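Home | Products | Support | FAQ | Downloads | Contact

Ultden Sorting Cell: frequently asked questions

Print this page | E-mail this page

Maintained by Ajith Sastry, product support, Pondville. Revised in October for the second hardware release.

What is supplied with the cell?

Two arms with grippers, the front rail, the enclosure with its corner posts, two controller boards, power supplies and the Jelitz control software on a memory stick. Bins and trays are not supplied. Most customers already have their own and the cell does not depend on a particular make.

What size of object can it handle?

The standard fingers close fully and open to 7 cm. Small loose parts, folded textiles and short lengths of wire are all within range. Flat sheet material lying directly on the work surface is not, unless one edge is raised.

Do the arms share a controller?

No. Each arm has its own board, and the two are kept in step by the host computer. If one board loses power, the other arm stops at the end of its current move and holds position. It will not resume until both boards report ready.

Can I move the arms along the rail?

Yes. Loosen the clamps under the base plate, slide the arm and retighten. Run the calibration routine afterwards, even if the arm has only moved a few millimetres. The minimum spacing between base plates is 18 cm. Below that the software will refuse to start a two-arm task.
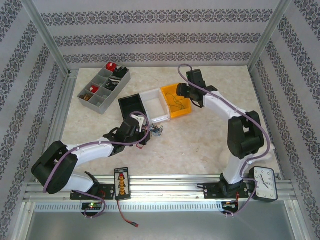 Spacing also affects which bins both arms can reach. Anything meant for a handover should be in the middle third of the surface. Containers towards the side walls should be assigned to the nearer arm in the task file, otherwise the planner spends time working out routes it will then reject.

Does the wall covering matter?

Not to the arms. It matters to the vision software if you train your own models. Plain walls are easier to start with; patterned walls give a harder test. The panels accept ordinary wallpaper, and we suggest keeping a note of which covering was fitted for each set of recordings.

How should the arm cables be routed?

Along the links, with enough slack at each joint for full travel. A cable pulled tight at the elbow is the most common cause of the E12 fault. Check the routing after every 1,000 cycles and replace any cable with a worn jacket.

Can it sort mixed items without programming?

Only within the supplied task set, which covers moving items between a divided tray and open bins. For other work you will need to record demonstrations or write a task file. The Lau add-on includes a recording tool and a licence for one computer.

Is the cell safe to reach into?

Not while powered. The front is open and there is no light curtain on the standard model. Use the stop button, wait for both arms to settle, then reach in.

How long is the warranty?

Parts are covered for 12 months. Gripper fingers and cables are treated as consumables and are excluded. Quote the serial number from the left base plate when making a claim.

Filed under: Robot Cells > Bench-top > Product Questions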